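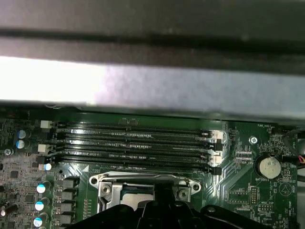

Why ballots get set aside: a look at informal votes in the Usness ward by-election
By Ľubica Havlíček, April

When I chose this topic for my civics project, my aunt asked if I could possibly find something duller, and I must admit I did wonder myself for a day or two. But I have grown very fond of the humble informal vote, and I hope a little of that comes through in these pages.

The by-election had two candidates, Kollár and Rusik, and Kollár won by 44 votes. The returning officer set aside up to 300 papers as informal, so you can see why the Rusik camp asked for them to be looked at again. 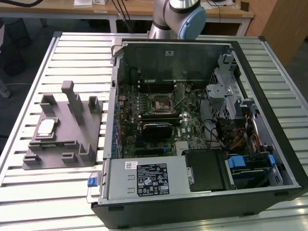

Desktop tower on its side, panel off, with the green motherboard showing.

I sat in as an observer at the Henaso hall while the papers were gone through — a long and rather lovely afternoon, with plenty of tea. Most were simply blank. Others had a tick in both boxes, or a 1 and another 1, and one voter had written a very polite letter about the footpaths.

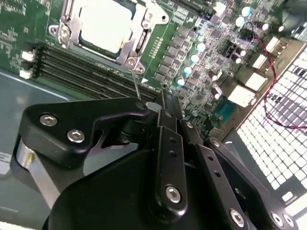
Gripper over the green board in its open metal chassis.

In the end 22 papers were let back in, mostly ones where a single tick made the voter's wishes plain enough. The result stayed as it was, and both sides shook hands at the door. 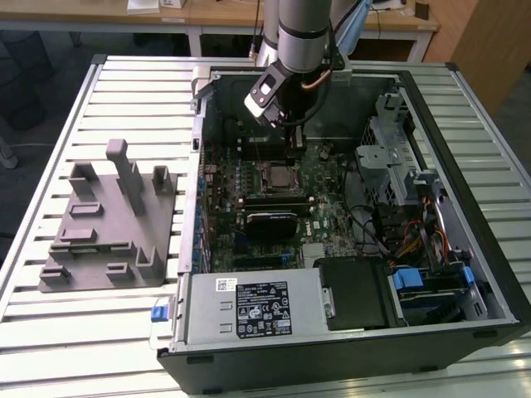

I also asked my neighbours what they remembered of the instructions on the ballot paper, and quite a few thought a cross was fine, as it would have been on the old council forms. My own feeling is that the wording ought to be larger and nearer the boxes. I would dearly like to test that with a mock ballot at school next term, if my teacher will have me back.

Contact the project page | © Ľubica Havlíček | Back to top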